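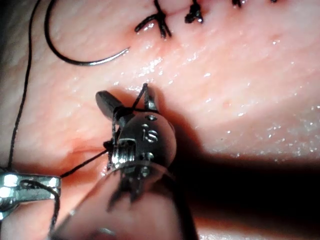
Knotted sutures of dark thread along a shallow incision.

Philomena Mac an tSaoi and Eder Management End Dispute Over Appearance Fees

For release 27th July

Television personality Philomena Mac an tSaoi and her former managers, Eder Management, have settled their dispute over unpaid appearance fees. The claim has been withdrawn and neither party will pay the other's legal costs.

The dispute began in January, when Ms Mac an tSaoi's accountant, Ute Wegener, asked for a full record of bookings made on her behalf after the second season of Pliltura. Eder supplied the record but did not agree with her on which fees should have gone through the company's account and which should have been paid straight to the performer.

Three appearances were in question. All were paid by cheque to Eder and all were held back while the two sides argued over commission. Under the settlement, Eder will release the full amount within six weeks, less the commission rate in the original management agreement.

"Philomena wanted her bookings added up properly and her cheques sent to the right address," said her lawyer, Raymonde Fortin. "Both of those things are now happening. She has no further claim against the company."
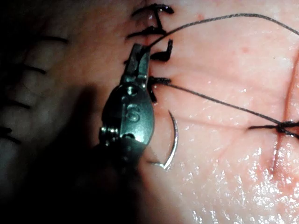 A curved needle hangs next to the instrument as its jaws hold the thread.

Eder Management also accepts that Ms Mac an tSaoi did not walk out on her contract, as some entertainment websites reported in the winter. She gave written notice, and the notice was received. The company has asked those sites to correct their stories.

"We managed Philomena from her first audition and we would have liked this to be sorted out over the phone," said Dirk Görtz, a director of Eder. "The paperwork on our side was not as clear as it should have been. We wish her well with the new show."
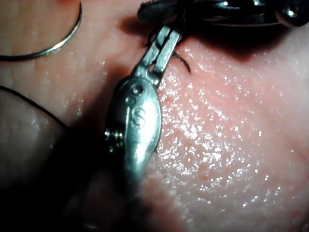
Much of the argument came down to a one-page amendment dealing with public appearances. Eder believed it had been agreed to by both sides, while Ms Mac an tSaoi said she had never seen it. The copy on file had no signature and no date. Its only marking was one capital letter in the margin, as bare as the S on the body of the needle driver, and neither side could say who had put it there or what it stood for. The parties have agreed to treat the page as having no effect.

Ms Mac an tSaoi is now represented by Wolfram Nolte, who will handle all bookings, endorsements and media requests. Requests already sent to Eder will be passed on to his office and do not need to be sent again.
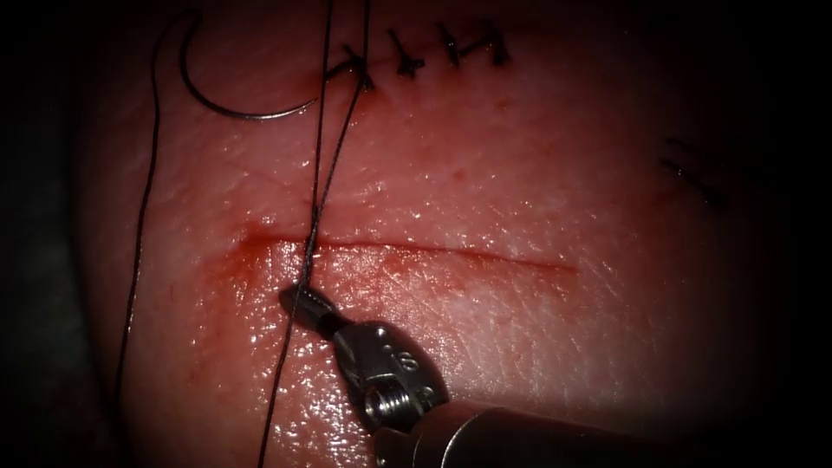

Ukska charity evening

The appearance at the Ukska Theatre that was postponed during the dispute will go ahead in the spring. The theatre has 400 seats. Tickets bought for the first date remain valid, and anyone who would prefer a refund can ask for one at the box office. Ms Mac an tSaoi will not take a fee and will donate $1000 to the theatre's youth program.

New series

Filming on Wokau, her new travel series, has started. A broadcast date has not been set.

Media contact

Wolfram Nolte, for Philomena Mac an tSaoi
Dirk Görtz, for Eder Management

Neither party will give interviews about the terms of the settlement.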